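Search the archive
Search by author, subject or date

[ledside-sewing] Re: Shortening lined trousers, and what to do with the old hems

From: Osvaldo Rocha
Date: May 17, 2021

On the list, Ikechukwu Nwosu wrote:

> I have two pairs to take up, both cotton, one with a
> half lining that stops at the knee. The shop hem is a plain double
> fold with a chain stitch. I took it out on the first pair and there
> is a hard line left where the fold used to be, and pressing doesn't
> shift it. Does it matter if the new hem is above it? Also, do people
> measure on the inside leg or the outside? I got different answers
> from the Wike book and the handout we had in February.

Ikechukwu,

If the new hem is higher than the old one, the line ends up inside the turn-up or gets cut away, so leave it alone. It only matters when you're letting trousers down. For that I use white vinegar and water, half and half, on a scrap of sheeting laid over the crease, and then a dry iron held still for a count of ten. Test the inside of the fly first. I've had a dark brown go lighter on me.

On measuring, the handout is right for most people. Use the inside leg, from the crotch seam down. The outside seam starts at the waistband, and waistbands sit wherever the wearer feels like putting them that day. The Wike book measures the outside because it assumes you drafted the pattern yourself and know where the waist is.

What I do, in order:

Have the person put on the shoes they'll wear with them. Pin one leg only, at the back, so the hem just touches the top of the heel. Take the trousers off, lay them flat on something big enough that neither leg hangs over, and smooth them from the seat down. Measure the pinned leg, then mark the other one from the number. If the person has one leg longer than the other (plenty do) pin both and don't try to make them match.

For cotton I leave 70 mm below the finished line and turn it twice. Some of the older notes in our archive say less. That's fine for adults, but for a kid who is still growing I'd keep all of it.

Your half lining won't be touched if it stops at the knee. Check that it isn't tacked to the side seams lower down. I had a Vestel pair where it was, with one long thread on each side, and I cut right through it.

Thread: the Nodura all-purpose is fine. I would not bother with the heavy one unless the cloth is as thick as denim. It makes a ridge you can feel. Machine needle size 90, stitch length 3. If you want it invisible, do it by hand with a catch stitch and keep it slack. It takes me an evening for one pair, including the pressing.

As for the cut-off pieces, I keep them in an envelope with the owner's name on it. They come in handy for patching a pocket later.

I'm bringing the tailor's ham and the long ruler to the next meeting, and the sleeve board if somebody else can carry the iron.

Osvaldo

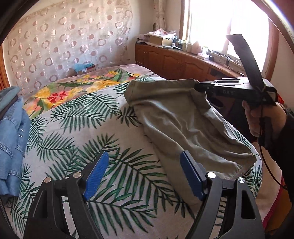

Ikechukwu Nwosu: Thanks, that settles the inside leg question. I checked and the lining is tacked, one side only, so I'm glad I looked before cutting. Is the 70 mm measured before or after you trim off the old chain stitch holes? I'd like to get the first pair marked before I come in, and I can carry the iron.

Contact the list owner | Copyright Ledside Sewing Circle | Back to top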